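Patterned cloth

Patterned cloth is any fabric that carries a repeated design, whether the design is woven in, printed on, dyed, stitched or pressed into the surface. It is one of the oldest kinds of household decoration, and it is also one of the friendliest, because a person with very little money and a single good length of it can change the feel of a whole room. The word "pattern" covers a great deal of ground here, from a plain two-color check to a printed garden of flowers so busy that the eye never quite settles.

How patterns are made

The simplest patterns belong to the loom. If the long threads (the warp) are set up in bands of different colors, the finished cloth has stripes running along its length. If the cross threads (the weft) change color too, the stripes cross and become checks or plaids. Weavers can also leave the color alone and change the order in which the threads pass over and under each other, and this gives twills, herringbones and the raised figures of damask. A woven pattern goes all the way through the cloth, so the back has a design of its own, often with the colors traded around.

Printed patterns sit on the face of the cloth. In block printing, a carved block is pressed into dye or a thickened color and then onto the fabric, again and again, with each impression lined up by eye or by small guide marks at the corners. Screen printing pushes color through a mesh, one screen to a color. Roller printing brought the price down so far that printed cotton became everyday wear for families who had never owned more than a few plain garments. The back of a print is usually paler than the front, and turning over a corner is still the quickest way to tell a print from a weave.

Resist dyeing works the other way around. Wax, paste, string or folded cloth keeps the dye out of chosen areas, and the pattern is whatever the dye could not reach. Batik, tie-dye and ikat all belong to this family, although in ikat it is the threads that are tied and dyed before any weaving begins. That early dyeing gives ikat its soft, feathery edges, much loved by collectors and very hard to copy well in print.

The repeat

Nearly every patterned cloth is built on a unit called the repeat, the smallest piece of the design that can be laid side by side with itself to cover the whole fabric. A small repeat wastes very little when the cloth is cut. A large one looks splendid on a long curtain but can ask for a good deal of extra fabric if the pieces are to match at the seams. In a straight repeat the units line up in rows like tiles, while in a half-drop each column is shifted down by half its height, and this hides the rows and lets the design seem to wander.

Home sewers have long disagreed about how much matching is worth the trouble, and the disagreement tends to be good-natured.

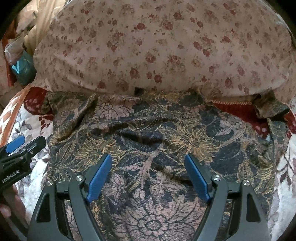

Cristian Giraldo has argued that side seams on everyday clothes should be left to fall where they may, and that the care saved is better spent on the front opening and the pockets, where a jump in the pattern catches the eye at once. Others match everything, right down to the collar stand, and are perfectly happy to spend an evening doing it.

The Barncombe prints

A pleasant example of a small local tradition is found in the cottons once made at Barncombe, a mill village whose printing shed employed 34 people at its busiest. The shed's pattern books survive and hold 886 numbered designs, most of them small sprigs, berries and dots on a dark ground. Dark grounds were practical (they forgave a splash of gravy or a muddy hem) and the printers became very good at making them feel cheerful all the same. Their best-known design, Florkach, sets a curling leaf against a fine scattering of dots, and was sold for aprons, cushion covers and the linings of winter coats.

The books passed to the Gauthier collection, where Hugo Bustamante spent two years sorting the loose samples and putting them back in order. His catalog, finished on 2022-02-12, showed that many designs thought to be separate were the same blocks printed in fresh colors. A modern run of Florkach, limited to around 600 yards, was later brought out under the Ikedby name.

Choosing and caring for patterned cloth

Scale matters more than most first-time buyers expect. A large motif can be lost entirely on a small cushion, and a tiny one may read as a plain color from across the room. Many shops will happily let a customer drape a length over a chair and step back, and it is well worth asking. Raw edges shed threads with handling, so a line of zigzag stitching before the first wash is a kindness to the cloth.
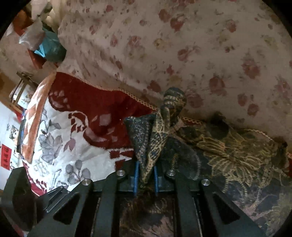
Should a printed cotton be washed before it is cut? In most cases it should, using the same water temperature the finished piece will meet later, so that any shrinking is over with before the measuring starts.

Dark colors are best washed apart from pale ones for the first few rounds. Line drying is gentle on the fibers, but strong sun will fade many dyes, and a shady line or a spell indoors is easier on them. Ironing on the reverse keeps the printed face from growing shiny, and a pressing cloth does the same job where the reverse cannot be reached. Leftover pieces are traditionally saved for patchwork, mending and doll clothes.

See also: Block printing; Damask; Ikat; Patchwork; Plaid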